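### 4.2 Living with the Landberg kit

I should say up front that I came to the Landberg hand-held kit as a skeptic. My earlier setup, the Jesstead glove, ate most of July in calibration alone, and I wasn't in the mood for another one of those. The Landberg package was a lot less fuss -- I had it recording on the first afternoon, and the Pasaribu software that comes with the service pulled the clips in without me touching a config file (I did have to restart it twice).

For the tidying task I used ordinary household stuff in an ordinary room, as in Figure 3. You start with a pile of small things and an open box, and you move the pile into the box, one item per grasp. I logged 500 grasps this way and threw out 65 of them, mostly for lost tracking. Hard, chunky things like building blocks were easy. Thin plastic bags were the worst by far! The pads slide over the film, and I'd end up pinching air, swearing a little, and going again. Round glass made me nervous too, so I slowed way down for bulbs, and my timing numbers for those are not worth much.

My wrist got tired sooner than I'd like. The service plan is priced for 1000 clips a month, and I can't picture one person getting there without a second pair of hands.

**Figure 3.** The tidying task with the gripper open, with the pile in front of the open box.
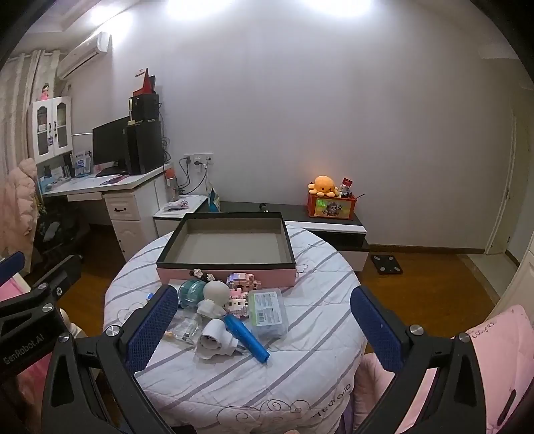

Govomgate wrote back on the draft that the tired wrist matched what they had found, and that they would want to see the thrown-out grasps split by item before paying for the full plan.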